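Print on dark T-shirts cracking and fading after a few washes

Bogdan Czarnecka
I have a pile of dark T-shirts, mostly navy and black, with light printing on the front or back. The older ones have held up fine. The newer ones, a batch of 12 from Iltex, started to crack across the letters after a month, and on two of them the print has gone dull and grayish. The fabric itself still looks good.

I wash everything together at 60 C because that is what my machine defaults to, then it goes in the dryer on normal. Regular powder, no softener. The care label says 40 max but I assumed that was for shrinking. Is it the heat, the powder, or are these just bad prints? And is there any way to fix the ones that have already cracked?

Hiditov
Cheap prints. Send them back.

Dandach
Mostly the heat, and the dryer more than the washer. Most light lettering on dark shirts is either plastisol ink, which sits on top of the cotton, or a heat transfer, which is a thin film pressed on with adhesive. Both soften when they get hot. If the shirt tumbles while the print is soft, it bends at the same spots over and over and cracks there.

How to tell which one you have: stretch the fabric gently under a letter. Plastisol stretches a little and goes back. A transfer feels like a sticker and you can usually catch its edge with a fingernail. A third kind, water-based ink, has almost no feel at all. It doesn't crack, but it fades, so your two gray ones may be that.

What I do with mine:

Turn the shirt inside out before it goes in the basket, so you don't forget later.
Wash at 30 with liquid detergent. Powder that doesn't dissolve all the way is gritty and dulls dark fabric too.
Keep them away from jeans and anything with a zipper.
Spin at a lower speed if your machine lets you.
Hang to dry, out of direct sun. If you have to use the dryer, low heat, and take them out slightly damp.
Never iron on the print. Iron from the back with a cloth underneath.

One more thing, new shirts should sit a day or two before the first wash, especially transfers.

You can't really fix cracks. Some people lay baking paper over the print and press it with a warm iron for a few seconds. It works on plastisol for a while. On a transfer you can end up with a smear, so try it on the worst shirt first.

A faint print on the chest is much less noticeable than a worn one across the back, where the lettering tends to be bigger. First one is a chest logo, second one is a back print:
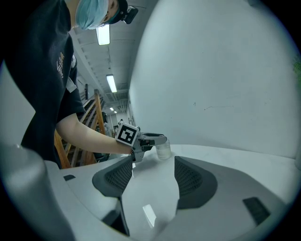
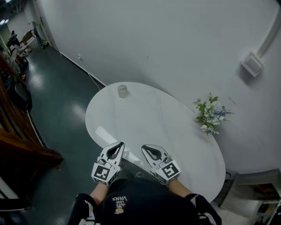
Halina Chmielewska
I agree on the dryer but would not blame it for everything. I had shirts crack that never went near one. If the ink wasn't cured hot enough at the shop it will break up no matter how carefully you wash it. You can check by stretching the print on an unwashed shirt. If it splits right away, that is a curing problem and the seller should replace it. If you have any left from the batch that you haven't worn, try that before you write to them, and mention in the message what temperature you've been washing the others at, they will ask.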